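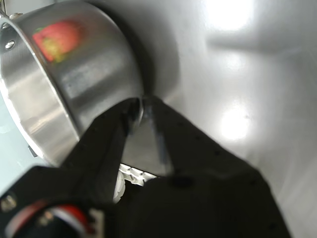
Skondthorpe Manipulation Group | Equipment notes

Prurer two-finger gripper, tested against the Soden parallel jaw

We have had the Prurer on the bench since March. It replaced a Soden parallel jaw that had done most of our tabletop work, and the main question was whether it could take hold of thin, polished metal without a change of fingers. A stainless saucepan is a fair test of that. The wall is curved and slippery, and there is very little edge to close on.

Mechanism

The fingers are black plates that come together at a narrow tip. One is a long angular plate. The other is a broad wedge with rows of small holes in it, and we have used those to try different pads. A white toothed part sits between the finger bases and is exposed through the gap. It should be kept clean. Crumbs and thread get into the teeth, and the first sign is a slight hesitation near full closure.

Travel is sufficient for everything in our object set. Backlash at the tip was small when new and has increased a little. The Soden is stiffer throughout its stroke and remains the better choice for anything that has to be placed to a close tolerance.

Gripping

We logged 3,616 closures before writing this, of which 500 were on the pan. The Prurer dropped the pan 33 times in those 500. Almost all the drops came from approaches where the tips met the metal at a shallow angle and slid along it during the lift. With the wrist turned so that one finger lay against the wall, slips became rare.

The Soden was given the same pan for a shorter run. Its flat jaws need more clearance on both sides and would not reach a rim close to another surface. Where there was room it held well, and it marked the steel less.

Toy vegetables are easier. The carrot and the maize cob can be taken across the middle by either gripper. The chilli pepper is curved and rolls as the fingers arrive, so the approach has to be slower. The Prurer's narrow tips help with the thin end of the pepper and are a slight disadvantage on the carrot, which can pivot about the contact point if it is held too near the taper.

Arm and controller

Both grippers were driven through a Diệp controller. Setup took an afternoon, mainly spent on the current limit. The default is too high for soft objects and too low for a saucepan — we ended with 3 presets and switch between them in software. The force reading is usable as a relative figure. We would not quote it as an absolute one.

Cabling is the weak point. The leads are stiff, and on a small table they end up lying across the working area. Leave slack at the wrist and check it at the limits of each joint before running anything unattended. The clamp at the table edge needs retightening from time to time.

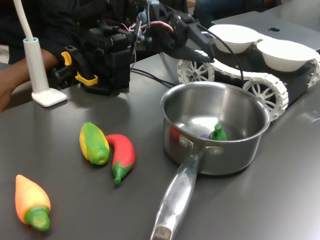
Cameras and reflective objects

Polished steel is hard on depth cameras. The pan wall carries a blurred copy of whatever is next to it, and a red pepper beside the pot gives a second red patch on the metal. Our detector sometimes proposed a grasp on the reflection. A close view from the gripper was better for judging contact with the rim, and a view across the table was better for telling the toys from their reflections. We now use both. Moving the lamp did more for the detection rate than any change of settings.

Verdict

Recommended for thin edges, small objects and awkward approaches. The exposed teeth and the growing play at the tip count against it, and the manual gives no service interval for either. Keep the Soden for precise placing and heavier parts — swapping between the two takes four screws and a recalibration. Replacement fingers for the Prurer are on order and the pan run will be repeated with them fitted.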